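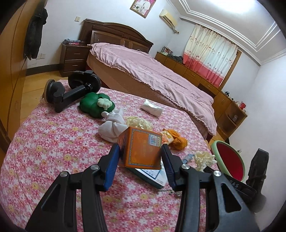 How to measure a bedroom alcove for a fitted wardrobe

Most mistakes with fitted wardrobes are made before any wood is cut. In our workshop we receive many drawings from customers, and the usual problem is that the alcove was measured one time only, in the middle. Walls are almost never straight. Please take one hour in daylight and follow these steps.

You will need a steel tape measure, a long spirit level, a pencil, paper and a step ladder. A laser measure is also good, but check it with the tape on one wall first.

Step 1. Empty the alcove
Take out everything, also the curtain rail if it enters the space. If the carpet will be removed later, do this now or write on your drawing how thick it is.

Step 2. Measure the width
Measure at the floor, at the height of your hip and near the ceiling. Do this at the back of the alcove and again at the front. You will have six numbers. Write all of them down and draw a circle around the smallest. In one of our last jobs the alcove was 54 inches wide at the floor and clearly less at the top, and the customer was very surprised.

Step 3. Measure the height
Measure on the left, in the center and on the right. Then put the level on the floor. If the floor goes down to one side, write which side. The Kestach frame, which we use for children's rooms, has feet that can be adjusted by 2 inches, so a small slope is no problem.

Step 4. Measure the depth
For clothes on normal hangers you need an inside depth of 23 inches. If you have less, do not give up the project. Ask for a pull-out rail, where the clothes hang facing the front. The Prana model is made with this rail.

Step 5. Mark what is on the walls
Sockets, switches, baseboards, pipes and air vents must be on the drawing. For each one, measure from the floor and from the nearest corner. A baseboard can be cut or the wardrobe can be built around it, so please tell us which you prefer.

Step 6. Check the doors
Hinged doors need free space in front. Open a big piece of cardboard like a door and see if it touches the bed. If it does, choose sliding doors. We use the Gadex track, which needs extra depth, so speak with us before you decide. 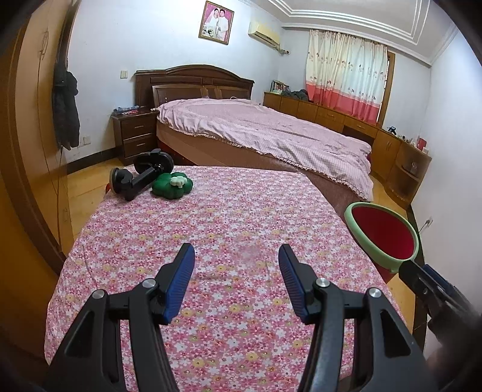
One reader wrote to us that she followed all the steps but forgot the ceiling molding, and the top panel had to be cut again in her room. She suggests measuring the height twice, once to the ceiling and once to the underside of the molding. We agree with her and now ask for both numbers.

Step 7. Send the drawing
Photos of your drawing are fine if the numbers can be read. The site visit costs $325 and we take this amount off your final bill if you order. Drawings received by Friday at noon are answered the next week. The Marquez oak finish is again available from May.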